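Two Arms, One Table, and a Checklist That Fits on a Card
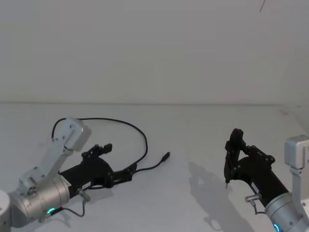

Most shops that run two robot arms at one bench wrote their rules for one arm and then doubled them. Ju-won Woo thinks that is where the trouble starts. She looks after the bench cells at Utham, a small assembly contractor, and her written practice for shared tables now runs to 14 points, printed on both sides of a card. Point one concerns cables. A long black cable looping over the tabletop between two grippers is the sort of thing an operator stops seeing after a week, and the card asks for every cable to be traced by eye, from end to end, before either arm is enabled. A plug lying on the table gets the same treatment: find out what it belongs to, then connect it or take it away.

The second group of points covers what Woo calls the middle, the strip of table both grippers can reach. Each arm is given its own side. The middle belongs to one arm at a time, and the controller has to release it before the other arm may enter. At Utham the handover includes a delay of 2 seconds. Operators complained about that at first.

"They wanted it out," Woo says. "I asked them to log every time the delay cost us a part. The log was short."

Status lights get a point of their own. Two arms can show different colors at the same moment, and a person walking up to the bench may read the nearer one and assume it speaks for both. The Utham rule is that hands stay off the table until both arms are confirmed stopped at the controller. The lights are treated as a hint.

Omid Mazandarani, who trains operators for Stekis, takes a harder line. He would like the middle closed off entirely during setup, with one arm parked and locked while the other is taught. He has reviewed 186 bench cells and says setup is when people lean in, usually with a laptop in one hand – and usually late in a shift.

Fingertips are the other sore point. Thin metal tips that work close to the surface will mark a table, and they will mark a hand too. Woo's card calls for a slow approach over the last part of any downward move, and for tips to be checked at shift change. Mazandarani agrees with both and adds that spare tips should be kept in a closed box.

Neither of them sees the card as a replacement for a full risk assessment. Utham's assessment is a thick binder, and it was last revised in February, when a gripper was changed. The card hangs on a hook by the bench. Anyone who changes a cable run, a gripper or a tip has to sign the back of it before the cell goes into automatic again.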